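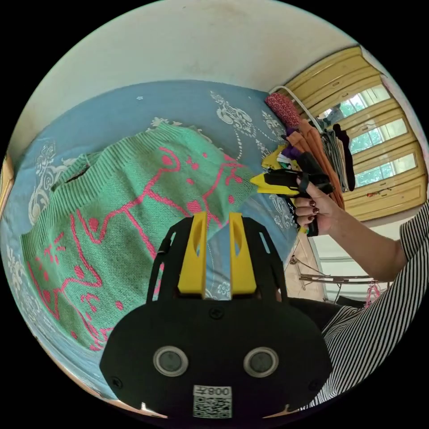
Filed under: Site Visits / Household Textiles
April | Staff report

The Bonbridge open day ran from 10 in the morning until 4, and we stayed for most of it. Bonbridge occupies a two-story former dye works in Mackay and rents it out by the floor. The ground floor is wash and dry. The upper floor holds storage trials and a furnished bedroom, and that bedroom is the part most visitors had come for. Entry was free, but a timed slot was needed for the upstairs.

Ground floor first. The dryers are run on a fixed schedule and the lint from each load is weighed and logged. Mixed loads are allowed, which surprised a few people in our group, but knits are pulled early and finished flat on mesh racks. The handout gives the reason as length: a hung sweater can gain enough at the hem to change its folded size, and folded size is what the upstairs trials measure. The wash log on the wall stood at 783 loads. It does not separate sheets from clothing, so the number is of limited use to anyone planning a home setup.

The upstairs room uses the bed as the work surface. Bonbridge tried a table in an earlier layout and went back to the bed, on the grounds that most homes have one and few have a free table large enough for an adult sweater with the arms out. The drawback is give. A mattress sinks under the hands and the fold line wanders, more so with thick ribbing. The cover is light blue with large white scrollwork, and we found the pattern more useful than a plain cover would have been, as a motif makes a handy reference for where a hem should land.

Clothes start in a heap near the head of the bed. On our slot it was a mixed one, with yellow, purple, white and green in it and a rolled dark-pink knit on top. The flat area is kept for one garment at a time. The piece that drew the most comment was a mint-green sweater with a hot-pink design knitted in, line drawings and small hearts among them. Knitted-in color of this kind often leaves floats on the inside, and floats add bulk. The advice in the handout is to spread such a garment fully before the first fold and smooth it from the collar down. Pulling from the cuffs can catch a loop.

Two methods are covered. The first is a file fold: sides in, then thirds, stored on edge. The second is the Vistine roll, a name Bonbridge uses on all its sheets. The garment is folded to a strip, rolled from the collar end, and stood upright. Rolls are faster to sort through in a deep drawer. They are slower to make, and a loose one opens as soon as its neighbor is taken out. 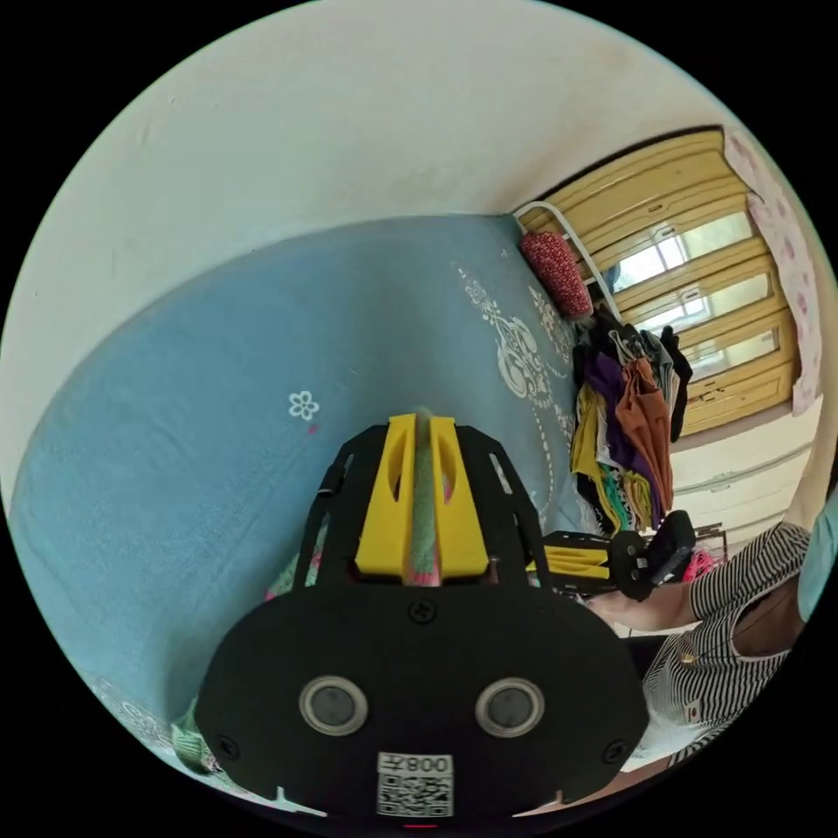

Slim rolls are the hard case. A thick sweater roll has a wide base and will usually stay where it is put. A thin one needs support on both sides, so the handout tells readers to fill a row completely or to use a divider. The Jasis divider, sold at the desk downstairs, is a plain slotted board cut to length with a hand saw. It comes in 50 cm and 100 cm lengths. We bought the shorter one. The slots are a snug fit and the cut ends need sanding.

Bonbridge is cautious about claims for either method. The drawer trial compares 3 drawers of the same depth, one filed, one rolled and one simply stacked, and the stack held over 20 percent fewer items when we tried the exercise at home on our own shirts. Our drawer is shallow, so treat that as a single result. We did not see a published figure for the Bonbridge drawers.

A few practical points for anyone going to the next one:

The stairs are steep and there is no elevator. Visitors who cannot manage them can ask for the upstairs handout at the desk.

The dryers are loud. Questions are better saved for the upper floor.

Parking is on the street side only -- the yard is used for deliveries.

The handout runs to four pages and covers sheets, towels and knitwear. The section on fitted sheets is short and refers the reader to a diagram that was missing from our copy. The desk took an address and said a corrected page would be mailed.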